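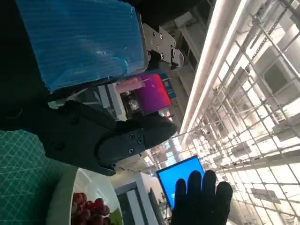 A blue object with a finely ribbed surface, held at one end by a grey metal bracket.

Zoninbridge to extend household recycling collections

22 October 2022

Residents of Zoninbridge will be able to put a wider range of household plastics out for collection under changes approved by the town council this week. The new arrangements cover all homes in the town and the neighbouring parish of Wendance, and will be brought in by district over the coming months.

At present the kerbside service accepts bottles and drinks cartons only. Pots, tubs, trays and rigid plastic packaging have had to be taken to the recycling centre on Station Road or placed with general rubbish. Under the new contract these items may be put in the existing green-lidded bin, provided that they have been emptied and rinsed. Film, carrier bags and expanded polystyrene are still excluded.

The decision follows a public consultation which closed in August. Most of those who replied asked for a simpler list of accepted materials, and a large number said that they were unsure what happened to items once they had been collected. The council has agreed to publish a yearly statement setting out where each material is sent and how much of it is turned away at the sorting stage.

Valentina Navarrete, the council's head of environmental services, said that the present rules had become difficult to explain. "Residents have told us that they stand over the bin with a yoghurt pot and do not know what to do with it," she said. "The new list is shorter to read and longer in what it allows. We would ask people to look at it before the first collection, as it does differ from the lists used in nearby towns."

Wendance will be the first area to move to the new service, followed by the northern half of Zoninbridge and then the town centre. Flats with shared bin stores will be dealt with last. Managing agents will be contacted directly, and the council has asked that they make no changes to their stores until they have received written notice.

Each household will receive a printed guide and a collection calendar. Collection days will stay the same for most streets. Where a day is to change, a card will be delivered two weeks beforehand. Large-print copies of the guide may be requested from the customer service desk at the town hall or through any branch library.

Not all members supported the proposals. Councillor Ertuğrul Duman, who represents the riverside ward, voted against the contract on the grounds of its length. It will run for five years, with an option to extend by a further two. "I have no quarrel with the aim," he said. "My concern is that we are fixing a price at a time when the market for these materials is moving, and that the option to extend should have come back to full council." An amendment to that effect was put to the meeting and was not carried.

Myung-ja Byun, who chairs the Wendance Residents' Association, welcomed the announcement but asked that narrow lanes be given proper attention — several have been missed on more than one occasion when parked cars prevented access. The council confirmed that a smaller vehicle will be assigned to the parish from the first day of the new service.

The recycling centre will stay open and its hours are not affected. Garden waste continues to be a separate, paid subscription, and present subscribers need take no action until their renewal letter arrives. Assisted collections for residents who cannot move their own bins will carry on as now and do not have to be applied for again.

Schools and community groups that would like a talk on the changes are invited to write to the environmental services team at the town hall. Requests should give a preferred date and the expected size of the group.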